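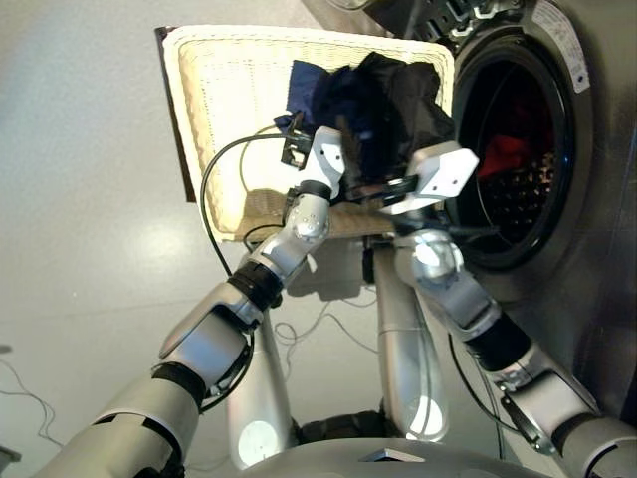 Two grippers lift dark clothing from a wicker basket beside the washer at the Melton test room.

Robot makers love to talk about software. I would rather they talked about cables.

I look after a two-armed laundry cell, and most of my stoppages start with a wire. A loop that is too short pulls at the wrist. One that is too long finds the basket. Arūnas Jankauskaitė, who trained me, checked every loop by hand before each shift – 3 minutes, no tools. We dropped that check in November to save time and lost 8 shifts by the new year.

Put the check back on the sheet, and pay for the minutes.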